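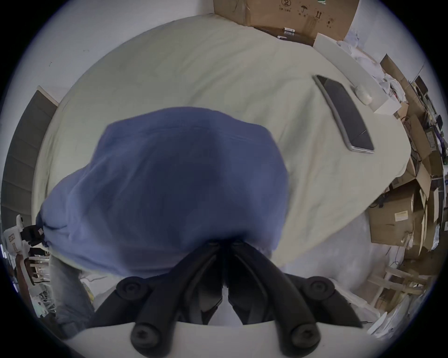 Chapter 6
Looking After a Hand-Held Gripper

Most sales sheets for hand-held grippers use the word "maintenance-free." Treat it the way you would treat it on a used car. A gripper has screws, screws work loose, and pads wear down. The Ledelex manual gives all of this 2 lines. This chapter gives it more.

We begin with the fingers, where most trouble starts. Before any work with cloth, set the tool down and look at both fingers from the front. They should match. If one leans, check the screws at its base before you blame the software, whatever the help desk tells you. 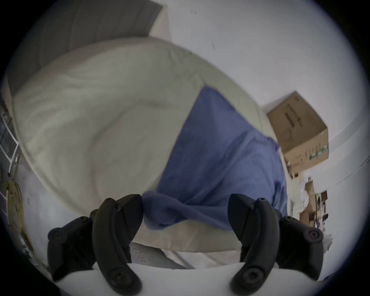 Figure 6.1. Fingers apart, with a blue cloth and a cream pillow beyond them.

Cloth is a poor judge of a gripper. It folds, bunches and forgives, so a badly set finger can pick up a shirt all day and look fine. Marlene Honorato, who kept the repair log at the Flallville shop, wrote on January 17, 2023: "Passed on towels. Failed on a card." Her entry is worth more than the test score printed on the box.

Pads come next. Run a thumbnail across the face of each one.
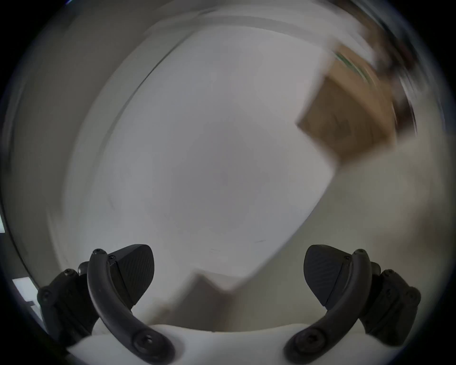
If the ridges feel smooth in one spot and sharp in another, the pad is not meeting its partner squarely. A new pad will hide that fault for a while and then wear the same way. Fix the angle first. Tighten each screw a little at a time, going back and forth between the two sides, and stop when it is snug. Thread glue is often sold as a cure. We have seen it used mainly to cover up stripped holes.

Last comes the working check. Close the fingers on a single layer of fabric, lift, and hold.

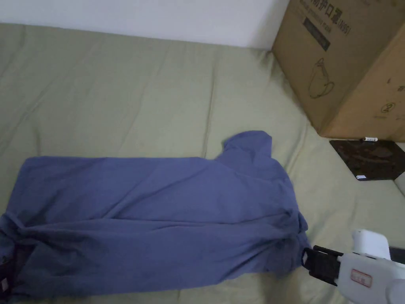
Do this 5 times with the same garment, and write down every slip, including the ones you think were your own fault. Section 6.2 explains how to read those notes, and why one good lift proves very little.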